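Ticket 1643
Product: Zelenák Table Oil, natural
Category: Finish / curing
Opened: Aug 18, 2022
Site: Ivstead, second floor
Status: Closed by customer

Original message

Hello. We oiled a large wooden table with your product and the table is still tacky. The can says "dry to the touch overnight." We have now had nine overnights, and I would like to know which one you meant.

The table came from Durska with no finish on it. We sanded it, wiped it down, put on one coat with a lint-free cloth as shown on the can, and let it sit. The next morning it felt like the floor of a movie theater. We assumed it needed more time and gave it more time. If you lay a sheet of paper on it and leave for lunch, the paper makes a small tearing noise when you pick it up.

Things I have already done, so that we can skip the first email:
- Read the can.
- Read the can again, including the part in the fold of the label.
- Opened the windows.
- Checked the expiration date, which is next September.

Please advise.

Support reply 1

Thank you for reaching out about your Zelenák product! Most drying problems are caused by low temperature or poor air flow. Please make sure that the room is warm and open the windows.

Customer

It is August. The windows are open, see line three of my list. We have added a fan.

Support reply 2

Thank you for the extra information. Could you tell us the following?
1. What grit did you finish sanding with?
2. How much oil did you use?
3. How long did you wait before wiping off the excess?
4. Has any other product been used on the surface?
Photos of the table are also helpful.

Customer

1. We started at 80 and went up to 400, and then somebody got enthusiastic and went over the whole thing again at 600. It was lovely. You could have shaved with it.
2. One can.
3. I don't understand the question.
4. Not to my knowledge, but I'm asking.

Photos attached.

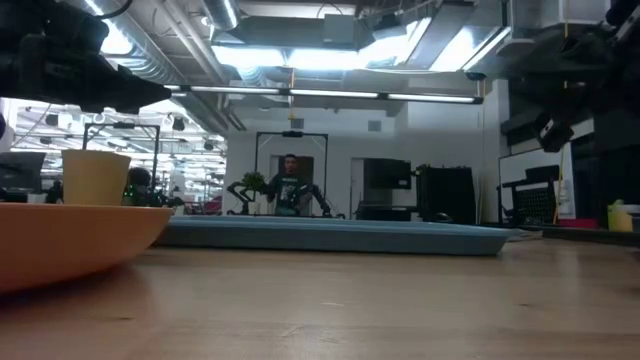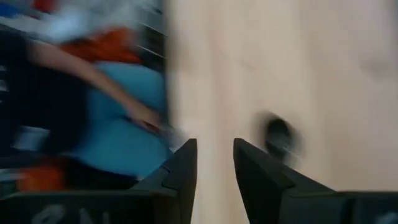
Table top, two views. Bowl and cup are in the first.

Support reply 3

Thank you for the photos. We have passed your ticket to our technical desk.

Technical desk

Hi, picking this up. Stickiness doesn't show well in photos, so I'm going by your answers, and number 3 is the interesting one. The oil goes on, sits for 15 minutes, and then everything the wood hasn't taken in gets wiped off with a clean dry cloth. Was that done?

Customer

No. Where does it say that?

Technical desk

On the back of the can, step 4.

Customer

The back of our can has steps 1, 2, 3 and 5. Where step 4 ought to be there is a sticker with the importer's address and a drawing of a fish with a line through it.

I peeled up the sticker. Step 4 is under it. I am not angry, but I did go and stand in the stairwell for a bit.

Technical desk

Ah. Okay, that explains a good part of it. I've reported the sticker. The 600 grit hasn't helped you either: wood sanded that fine takes in very little oil, so most of the can is probably lying on top and turning into a skin. We suggest stopping at 180 before the first coat. That one is on the front of the can, in green.

Customer

On a green can. Yes, found it.

How do I get it off? People are working around this table with their elbows up.

Technical desk

Try it in this order and stop when it works:

Step A. Put fresh oil on a small area, let it sit 10 minutes, then rub hard with a white nylon pad. New oil softens old oil. Wipe dry with a clean cloth right away.
Step B. If that does nothing, use mineral spirits on a cloth, one small area at a time, windows open, no sparks or open flame nearby.
Step C. Sand it back and start over.

Lay every used cloth out flat outdoors until it is stiff, or put it under water in a lidded metal can. Please don't ball them up in a trash bag. Oily rags can heat up by themselves and catch fire. I ask everyone this and I'm asking you twice.

Customer

Understood on the rags. They are hanging along the fence at the back of the building and we have had one inquiry from the neighbors.

Step A, test patch near one corner: worked a little. The patch went from flypaper to Post-it. Did it again with more elbow and it is now smooth, although it has a dull ring where I stopped.

Step A on the rest of the table: worked on two thirds. The remaining third is laughing at me. It is all on one side, in a stripe as wide as my hand, and the pad just skates across it.

Technical desk

A stripe with a clean edge makes me think of question 4 again. Oil doesn't like going over wax or silicone.

Customer

I asked around properly this time. Before the oil, there was a bit of tape residue from the delivery wrapping, and it was removed with Eltska surface cleaner. The lemon one. I have the bottle in front of me and it says "leaves a protective layer."

The person responsible would like it noted that it also says "safe on wood."

Technical desk

Both can be true. That's your stripe. Go straight to Step B there: two passes with mineral spirits, changing the cloth often so you lift the stuff off – moving it around with a dirty cloth only makes the stripe wider. Then a light sanding with the grain, 180 and no finer, over the whole top so the color comes out even. New coat, very thin. Wait 15 minutes. Then step 4.

Customer

Step 4, yes. I've written it on the can in marker.

Two passes with spirits done, then a third for spite. Sanded at 180. It felt wrong to stop there but I took the finer paper home so that temptation wouldn't arise. One thin coat, wiped off after 15 minutes by the clock. The amount of oil that came back off on the cloth was upsetting.

Update, next morning: dry. Paper test silent. The stripe is still a shade lighter if you crouch and look along it, and I have asked people not to crouch.

Two questions before I close this. Does it need a second coat, and can I put hot mugs on it?

Technical desk

Second coat yes, after 24 hours, same method. Full hardness takes two to three weeks, so coasters until then, and wipe up water when you see it. No lemon cleaner. A barely damp cloth is plenty.

We can send a replacement can for the label problem. Same address?

Customer

Same address. Second coat is on and off again. Closing the ticket.

Please send it without the fish.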